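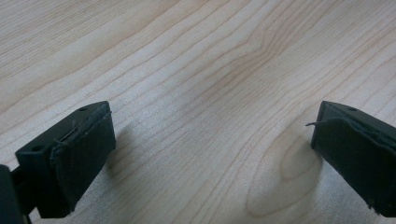 Anitha thinks I'm measuring the wrong thing. She read last week's entry over lunch and her comment, more or less word for word, was that a slip score with no idea of how hard the person was squeezing is a mood, and could I please stop putting moods in the spreadsheet. Subbarao then asked whether the demos from the hand tool were even comparable with each other once the pads start wearing, and that one stung more, because I'd been putting off thinking about it.

So, Saturday, quiet building, coffee in the good mug, let's think about it.

Where we are. The Tralden policy trains on nothing but hand tool demos: somebody holds the gripper, picks up a part off the bare table, puts it down, and we get the wrist view plus the finger opening. 400 demos in the current set. The policy does fine on the big stuff and gets weird on thin parts, where it closes, lifts, and then closes a bit more when it's already in the air. I've been calling that the second squeeze. My theory all month has been that it's learned from us. People feel a slip starting and tighten up without noticing, the opening drops a hair, and the model copies the drop with no sense of touch to tell it when the drop is needed.

If that's right, demos recorded on tired pads should have more second squeezes in them than demos recorded on fresh ones. The fuzzier the edge gets, the more the part creeps, the more the hand corrects. Which is Subbarao's point, and he's right, and I owe him a samosa.

What I did today:

Went through the pad log first. It's patchy (my fault, mostly) but good enough to say which demos came right after a change and which came late in a pad's life. I threw out the middle ones completely. I don't trust the log to within a day or two and I'd rather have two clean piles than three muddy ones.

Then I wrote a dumb little detector. It looks at the finger opening after the part has left the table and flags any further closing past a threshold. No learning in it, it's maybe a screen of code. First version flagged everything, because the opening signal has a slow sag in it that I'd forgotten about. You can see it if you hold the tool closed on nothing and just stand there. Second version subtracts the sag. That one flags things I agree with when I watch the clips, mostly. It still gets fooled when somebody sets the part down and picks it up again in one go, so I cut those by hand. Tedious! Put on the cricket.

The wrist view turns out to be handy for this. With the fingers open over the bare wood you get both pads in view, and on a late set you can see the fray plainly, threads lifting off the rim, a stray one poking out into the gap between the fingers. I'd been looking past it in every clip for weeks. So now I'm wondering whether the policy isn't looking past it, and whether it's picked up "fuzzy rim" as a cue. That would be a second route to the same bad habit and it would be sneaky, because swapping the pads on the robot would then change its behavior for two reasons at once, the grip itself and the look of the thing.

Note to self on that: need a way to split them. Best idea so far is to run the same checkpoint on fresh pads, once with the image as is and once with the pad area masked with flat gray. If masking changes the second squeeze rate with the grip untouched, the model is reading the pads. If not, I can stop worrying. Masking might break it in some unrelated way, so I also want a mask of the same size stuck on some boring patch of table. Ask Anitha if she still has the masking script from the Rendmont work, hers handled the finger opening properly and mine just pastes a rectangle.

Result, such as it is. Late pads have more second squeezes than fresh pads. The direction holds for every operator I could separate out, including me, and I'm one of the worse offenders. I'm not writing the ratio down here, on purpose, because I know what happens to ratios in this notebook: they show up on a slide by Tuesday. The threshold was picked today by eye, by the same person who wants the theory to be true. It needs to be fixed in advance and run on clips I haven't looked at. Subbarao has offered to pick which ones.

The thing that bugs me is that late-pad demos are also later in the session, so people are more tired and more bored, and a bored hand squeezes harder. I can't pull that apart from the data we have. The pads always got changed at the start of a day. Always! Past me was so pleased with how tidy that routine was.

So the next round has to be done differently:

Swap pads at random points in a session, with the old ones kept and labeled so we can go back to them. Person holding the tool doesn't get told which set is on. They'll probably be able to tell if they look, so this is more of a politeness than a blind, but write it down anyway.

Same thin part through the whole session. I want the flat Gurkton bracket, it's the one that slips in the most annoying way. 23 picks per block, then a break. I had it longer than that at first and Anitha said nobody's hand is the same hand by the end, fair enough.

Photo of each pad before and after every block, same spot, same light. The wrist view is fine for spotting fray but the pads sit in shade under the finger tops and I don't want to be grading wear off of that.

And the force question, Anitha's original complaint. I went and dug through the drawer and we do have thin force sensors left from the Mathew rig, 8 of them, two with the tails bent so badly I wouldn't bet on them. They'd go between the block and the pad. I tried one dry, just slid it in behind the pad material at the seam and pinched a bracket a few times. It reads. It also makes the pad sit a tiny bit proud, which changes the grip, which is the very thing I'm trying to measure. Ugh. Options are to put a dummy shim of the same thickness behind every pad in the experiment, or to only instrument one finger and accept it's lopsided. Leaning toward the shim. It's more cutting, but I can do the cutting with the cricket on.

The reading drifts for around a minute after you first load it, then settles. So squeeze it on something junky before the block starts and wait. Write this on the tape on the tool handle, because I will forget.

Things I considered and dropped for now. Clipping the opening signal after lift, so the policy never sees the second squeeze at all. Subbarao likes this and it's easy to try, and it might even fix the thin parts. But some of those squeezes are saving the pick! If a part is creeping and you tighten, that's a good demo of a person doing something sensible, and cutting it out teaches the model to let go of things with confidence. I'd want to know what share are real saves first. The force sensor would tell us: slip shows up as a little shudder before the squeeze, or it ought to. Come back to this after the shim round.

Also thought about switching pad material to something that doesn't fray. Would make the whole problem smaller and I'd be lying if I said I wasn't tempted. But then all the existing demos are on a gripper that looks different and grips different, and we're back to not knowing what changed. Park it until after the November runs.

One more, tiny. Subbarao pointed out that the grain on our table has that swirly bit with the oval in it, and that anyone recording alone tends to line the tool up on it without meaning to. Checked a handful of clips, and yep, I do it. There's a decent chance half my demos start from the same square inch of wood. Doesn't touch the squeeze question as far as I can see, but it's not great for the policy, which may be using the oval as a bullseye. Cheap check: turn the table top around and rerun the standard test with the current checkpoint. If it starts reaching off to one side, we've learned something embarrassing. I'd do it today but the top is heavier than it looks and I'm by myself.

To do, roughly in order:

Freeze the detector threshold, send to Subbarao before he picks clips.
Get masking script from Anitha.
Cut shims, check thickness against the sensor with the good calipers.
Label and bag the pads that are on the tool now.
Turn the table, two people.
Fix the pad log so it asks for the time of the change and not just the day.

Later, same day. Couldn't leave it alone and ran the gray mask with my own bad rectangle, just a few picks on the robot to see if it fell over. It didn't fall over. It reached okay and closed okay. On the thin bracket it did the second squeeze anyway, pads hidden and all, more than once. Few picks, wrong mask, tired me, so it counts for nothing, but if it holds up then the habit is in the motion and the fray cue is a red herring. Did not run the table-patch mask. Do that first on the real pass.

Battery on the hand tool is on the charger, left side.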